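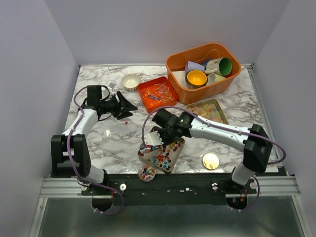 Rocks and Minerals > Ages 8 to 11

Where does marble get its stripes?

October, by Masanobu Kikuchi
Last updated: October

Marble is a kind of rock. People have used it for thousands of years to make statues, floors, steps and the fronts of important buildings. Some marble is plain white. A lot of it has grey, green, gold or pink lines running through it. These lines are called veins, although they have nothing to do with blood.

To find out where the veins come from, we have to start in the sea.

Shells and mud

Many sea creatures make hard parts for themselves. Snails and clams have shells. Corals build stony cups to live in. There are also tiny living things, too small to see without a microscope, that make shells of their own. Most of these hard parts are made from a material called calcium carbonate. Chalk and eggshells are made from it too.

When the creatures die, their shells drop to the sea floor. Over a very long time they pile up in layers, mixed with broken pieces and fine mud. New layers press down on the old ones. Water is squeezed out and the pieces stick together. In the end the pile turns into a rock called limestone.

If you look closely at a piece of limestone you can sometimes find fossils in it. There is a garden wall in Clisutton with a whole sea snail showing in one of the stones, near the gate.

Squeezed and heated

The outside of the Earth is made of huge slabs called plates. They move very slowly. Sometimes two plates push into each other, and the rock between them gets folded, lifted or forced downwards.

Limestone that is pushed deep underground gets hot. It is also squeezed hard from all sides. It does not melt, but it changes. The tiny grains inside it grow into new crystals, which lock together tightly like pieces of a jigsaw. Once this has happened the rock is marble.

Rocks that have been changed like this are called metamorphic rocks. The word comes from Greek and means a change of shape. Slate is another metamorphic rock. It starts off as mudstone or shale.

Most fossils are lost when limestone turns into marble, as the new crystals grow right through them.

So what are the veins?

Pure marble is white. The colours come from other things that were in the limestone before it changed, such as clay, sand or bits of dead plants and animals. Each of these can leave a different colour behind:

Grey and black often come from carbon.
Red, pink and yellow come from iron, the same metal that makes rust.
Green can come from a mineral called serpentine.

In the limestone, these materials may have been in flat layers. When the rock is hot and squeezed it can bend very slowly, and the layers bend with it. That is why some stripes in marble are wavy, or look as if they have been stirred with a spoon.

Other veins are made in a different way. The rock cracks, and hot water carrying dissolved minerals trickles through the cracks. The minerals are left behind and fill the gaps. These veins are often thin and sharp, and they may cross over each other. If one vein cuts through another, the one doing the cutting is the younger of the 2.

Getting it out of the ground

Marble is dug from places called quarries. Workers usually cut it into big blocks using a wire covered in tiny pieces of diamond. The wire runs round in a loop and wears its way through the stone — it is slow, noisy work. Water is poured over the cut to keep it cool and stop the dust flying about.

The blocks are then sliced and polished. Polishing makes the veins much easier to see.

Is it real marble?

Marble is heavy and costs a lot, so many things are made to look like it. A pattern can be printed or painted on to other materials, and you will find it on worktops, shelves, floor tiles and wrapping paper. On a printed pattern, the same shapes sometimes appear again further along. In real marble no two pieces match exactly.

Scientists who study rocks have another test. A small drop of weak acid makes marble fizz, and the bubbles are carbon dioxide gas. Please don't try this on anything at home, even with vinegar. It leaves a dull mark on polished marble that will not wipe off.

Words to know

Crystal: a solid whose tiny parts are arranged in a regular pattern.
Fossil: the remains or marks of something that lived long ago.
Quarry: a place where stone is cut out of the ground.
Vein: a line of different colour or material running through a rock.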